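How to read a politician's foreign policy speech without being taken for a ride

Every party has its favourite foreign country and its favourite foreign villain, and both tend to get an airing when the roads at home are full of holes. I spent 22 years typing up speeches for the Kosel district paper, and this is the method I ended up with. You need a pencil, the full text and a pot of tea.

1. Get the whole speech. A clip will do for shouting at the television and for little else. When Georges Masri spoke on the Geagea border talks, the line everyone quoted came from a speech of 3000 words, and the sentence before it began with "My opponents would have you believe". He was quoting the other lot. He got the angry letters all the same.

2. Underline every "they", "we" and "our friends". Write a name beside each one. If you can't put a name to it, put a question mark. A page with more than 5 question marks should be read again after lunch.

3. Split the claims from the feelings. "Zeltanent closed the crossing in July" can be checked. "Zeltanent has never respected us" can't, though it gets the louder applause. I use a straight line for the first sort and a wavy one for the second. Some speeches come out looking like the sea.

4. Find out what the same person said when they were in government. Opposition is a wonderful place for firm opinions. Nour Hattar called the Jenero treaty a surrender from the back benches and a "working framework" from the ministry, and as far as I could tell the treaty hadn't moved a comma.

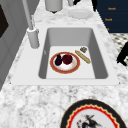
Does it matter if a speaker praises a rival country?
Only the details will tell you. Praising a rival's railways is an opinion about railways. Praising its claim to your northern valley is a position on the valley, and the speaker should be asked to say so plainly.

5. Look up what the other side printed the same morning. You don't have to believe a word of it. You are looking for the facts both papers admit to, usually a date, a place and the name of a minister who has gone home with a cold.

6. Write your own summary in 100 words, with no adjectives. This is harder than it sounds - my first attempt at the Masri speech came to nine words, and two of those were "good evening".

Keep the summaries in a drawer, with the speaker's name on top. They come in handy at the next election, when the leaflets arrive.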